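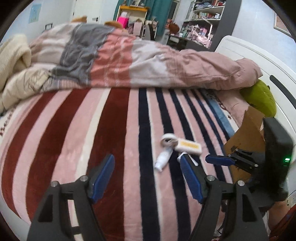 스틸리스(Stilis) 핸드 그리퍼 교체용 패드 키트 사용기
2024-02-19

그리퍼 본체 후기는 찾아보면 그래도 좀 나오는데 패드 교체 키트 후기는 한글로 된 게 없더라고요. 그래서 제가 씁니다! 손에 들고 쓰는 그리퍼 두 대를 양손용으로 굴리는 사람이고, 패드는 작년 9월에 처음 갈았고 이번이 두 번째예요. 공구는 육각 렌치랑 드라이버 정도만 다룰 줄 압니다. 그 정도 손재주 기준으로 읽어 주세요.

구성품부터 볼게요. 파란 고무 패드(안쪽에 골이 파인 그거)가 2개, 볼트가 6개, 작은 렌치 하나, 그리고 접힌 종이 설명서 한 장이 들어 있어요. 한 세트가 그리퍼 한 대 분량이라 저처럼 양손으로 쓰시면 두 세트 사야 합니다. 상품 페이지에 이 말이 너무 작게 적혀 있어서 처음엔 한 세트만 사고 택배비를 두 번 냈어요ㅠㅠ 볼트가 여분까지 들어 있는 건 칭찬합니다. 이불 위에서 작업하다가 한 알 굴러가면 그날은 끝이거든요. (네, 저 침대에서 합니다. 책상에 자리가 없어요.)

교체 자체는 쉬운 편이에요. 전원 끄고, 손가락을 끝까지 벌려 놓고, 검은 삼각 브래킷에 박힌 볼트를 풀면 됩니다. 이때 한쪽을 완전히 빼지 말고 양쪽을 조금씩 번갈아 푸는 게 좋아요. 한쪽만 먼저 빼면 브래킷이 틀어지면서 남은 볼트가 꽉 물려 버려요. 첫 교체 때 이걸 몰라서 렌치로 억지로 돌리다가 볼트 머리를 뭉갰고, 동네 공구점까지 가서 빼 왔습니다. 사장님이 뭐에 쓰는 물건이냐고 세 번 물어보셨어요.

낡은 패드를 떼고 나면 브래킷 안쪽에 고무 가루 같은 게 끼어 있을 거예요. 마른 천으로 닦고, 그래도 남으면 칫솔로 문지르세요. 설명서에는 "청소 후 장착"이라고만 되어 있는데 이 단계를 대충 하면 새 패드가 살짝 떠요. 떠 있는지 보려면 손톱으로 패드 가장자리를 눌러 보면 됩니다. 움푹 들어갔다가 다시 올라오면 뜬 거예요. 다시 빼서 닦는 수밖에 없어요.

새 패드 끼울 때는 방향 조심! 골이 어느 쪽으로 가야 하는지 설명서 그림이 너무 작아서 저는 떼기 전에 폰으로 찍어 두고 그대로 맞췄어요. 좌우 패드가 같은 부품처럼 보이지만 볼트 구멍 위치가 미묘하게 달라서 반대로 끼우면 끝이 안 맞습니다. 억지로 조이면 들어가기는 해요... 들어가니까 더 문제예요. 그렇게 쓰면 얇은 걸 집을 때 한쪽으로 밀려 나갑니다.

조이는 힘은 어느 정도가 맞는지 한참 헤맸어요. 설명서에 수치가 없길래 고객센터에 메일을 보냈더니 솔란즈 레이치(Solange Leite)라는 담당자분이 답을 주셨는데, 렌치 짧은 쪽을 잡고 손가락 두 개로 더 안 돌아갈 때까지만 조이라고 하시더라고요. 그 뒤로 그대로 하고 있고 아직 풀린 적 없습니다. 답장은 5일 걸렸어요. 느리긴 한데 내용은 꼼꼼했고, 제가 안 물어본 패드 보관법까지 적어 주셨습니다. 햇빛 드는 데 두지 말고 비닐에 넣어 두래요.

다 끼우고 나면 꼭 영점을 다시 잡으세요. 패드가 새것이면 두께가 달라져서 예전 값으로는 손가락이 덜 닫힌 걸 닫혔다고 인식해요. 제 경우엔 완전히 벌린 상태에서 한 번, 패드끼리 살짝 닿은 상태에서 한 번 저장하고, 초록불이 들어온 걸 확인하고 나서 시험해 봅니다. 시험용 물건은 집에 굴러다니는 걸로 충분해요. 저는 테이프 롤, 납작한 종이 상자, 연고 튜브 같은 걸 줄무늬 담요에 늘어놓고 하나씩 집어 봅니다. 세워 둔 테이프가 제일 어렵고요, 튜브는 너무 세게 쥐면 모양이 망가지니까 힘 조절 볼 때 좋아요. 푹신한 데서 하면 물건이 조금씩 파묻혀서 딱딱한 책상에서 할 때보다 까다로운데, 저는 그래서 오히려 침대 위에서 통과하면 안심하는 편이에요.

패드 성능 얘기를 해 볼게요. 새 패드는 처음에 좀 미끄러워요. 표면에 뭔가 얇게 코팅된 느낌이라 불량인가 싶었는데, 종이 상자를 100번 정도 집었다 놨다 하면 길이 든다고 설명서 뒷면에 쓰여 있더라고요. 해 봤더니 확실히 나아졌습니다. 다만 그걸 다 하고 있자니 손목이... TV 틀어 놓고 하세요.

비교를 위해 브릴라스톤(Brilaston) 호환 패드도 한 세트 써 봤어요. 값은 싼데 고무가 딱딱해서 납작한 물건이 자꾸 튕겨 나갔고, 볼트 구멍이 빡빡해서 끼우는 데만 저녁 시간을 다 썼습니다. 급할 때 임시로 쓸 거면 모르겠는데 매일 쓰실 거면 저는 정품 쪽이에요. 드로터(Droter) 제품은 안 써 봐서 말씀 못 드립니다. 댓글로 물어보시는 분이 많을 것 같아서 미리 적어요.

평소 관리는 별거 없어요. 쓰고 나서 물기 꼭 짠 천으로 골 사이를 닦아 주고, 담요나 플리스 위에서 쓰는 분은 보풀을 꼭 떼어 주세요. 골에 보풀이 끼면 집는 힘이 눈에 띄게 떨어져요. 알코올 솜은 고무가 뿌옇게 변해서 저는 그만뒀습니다. 그리고 두 대를 같이 쓰시면 패드는 양쪽 동시에 갈아 주세요! 한쪽만 새것이면 손에 오는 느낌이 달라서 자꾸 새 쪽으로만 집게 되고, 그러다 그쪽만 또 먼저 닳아요.

거치대에 꽂아 둘 때 손가락을 꽉 닫아 두는 것도 별로예요. 패드끼리 눌린 자국이 남더라고요. 살짝 벌려서 꽂아 두세요.

아쉬운 점도 적습니다. 렌치가 너무 물러요. 두 번째 교체 때 벌써 모서리가 둥글어져서 결국 제 걸로 썼어요. 설명서 글씨는 돋보기가 필요한 수준이고, 패드만 낱개로 안 파는 것도 불만이에요. 한쪽만 찢어져도 세트를 통째로 사야 하니까요. 그래도 볼트 규격이 처음이랑 똑같아서 예전에 남겨 둔 여분을 그대로 쓸 수 있었던 건 좋았습니다.

별점은 다섯 개 중에 네 개. 하나는 렌치 값으로 뺐어요. 다음 교체 때도 이걸로 살 거고, 이번엔 처음부터 두 세트 담을 겁니다. 영점 잡다가 초록불이 안 들어오는 분은 볼트부터 다시 보시고, 그래도 안 되면 어느 단계에서 막혔는지 댓글 남겨 주세요. 제가 아는 데까지는 답해 드릴게요~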